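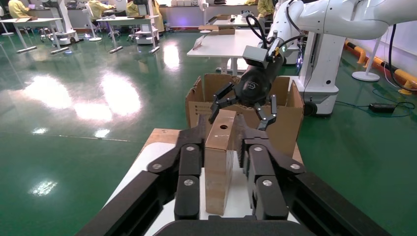

The Melescombe plant starts its first shift at six, and by half past the corrugator is up to speed. Steam heats the rolls, starch glue goes on in a thin line, and two flat sheets of paper are joined to a wavy one. What comes off the far end is the material most people call cardboard and people in the trade call board.

Wusthorpe has been making it for three generations. The town has 3,000 people, one high school and a rail spur that used to carry pulpwood. The plant employs 200 of those people. Most of the boxes they make travel less than a day by truck, go out with something inside them, and are opened within two weeks.

"You don't ship boxes far," says Pao-chu Tu, who runs the plant's testing room. "Flat or folded, you're mostly moving air. So there's a plant like this near almost anywhere that packs things."

Her room is at the back, behind the die storage, and it's kept at a steady temperature and humidity day and night. Paper takes in water from the air, and a box that stands up well in a dry room can lose a good part of its strength in a damp warehouse. Samples sit in the room overnight before anyone tests them. Then they are crushed.

The edge crush test uses a small strip of board stood on end between two plates. The plates close until the strip buckles, and the machine records the force. A second, larger press does the same to a whole box. Tu has worked both for 20 years and says she can usually hear a bad glue line before the number comes up. It makes a dry, papery tick.

The strength is in the wave. The wavy layer, called the medium, acts as a row of small arches. When the flutes run up and down, they work like columns, and the box can hold others stacked on top of it. Turn the board sideways and much of that strength is gone. Customers who design their own boxes get this wrong more often than any other thing, Tu says, usually to fit more blanks on a sheet.

Flute size matters too. The larger flutes cushion better and stack better. The smaller ones print more cleanly and fold into tighter corners, so they're used for retail packs that have to look good on a shelf. The letters that name the sizes follow the order in which they came into use, and that confuses new hires, who expect A, B and C to run from large to small. B is smaller than C.
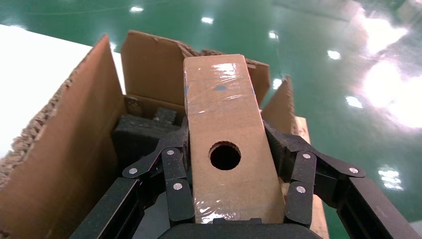 A long rectangular block of cardboard.

The other half of the business is what comes back. Old boxes are worth money, though how much depends on the month. Mac Giolla, the hauler that serves Wusthorpe and the farm towns north of it, collects from grocery stores, schools and the county drop-off site. The boxes are flattened, baled and sold to a paper mill, where they go into a tank of water and are stirred back to pulp. Screens take out the tape, the staples and the plastic.

Grease is harder. Oil clings to the fibers and leaves spots in the new sheet, and that is why so many towns ask people to tear off the clean lid of a pizza box and throw the bottom away. Some mills will take the whole thing now. Wusthorpe's rules were last changed in March, and the notice on the drop-off gate still asks for lids only.

Each trip through the mill shortens the fibers a little. Fresh wood fiber has to be added somewhere in the chain or the paper weakens, and the plant buys both kinds. Recycled medium and a part-virgin liner is the usual order. When the price of used boxes jumps, the mix moves toward new fiber, and when it falls, it moves back.

Prices weren't high this spring. At the Prarkavitz cannery, the plant's oldest customer, the purchasing office has been asking for lighter board on every order. A lighter box saves paper and a little freight. It also leaves less room for a wet loading dock or a pallet stacked one layer too high — both common enough in August, when the tomatoes come in.

Tu has run the cannery's new box through the press in three weights. The lightest one folded early, along a score line near the bottom corner. The middle one passed with a little to spare. She wrote up both and sent the report to sales, along with a note about the humidity in the cannery's storage shed, and put the next batch of samples in to sit overnight.

RELATED STORIES
What the rail spur used to carry
The starch in your shipping box
Why egg cartons are still gray
A short history of packing tape
Tomato season at Prarkavitz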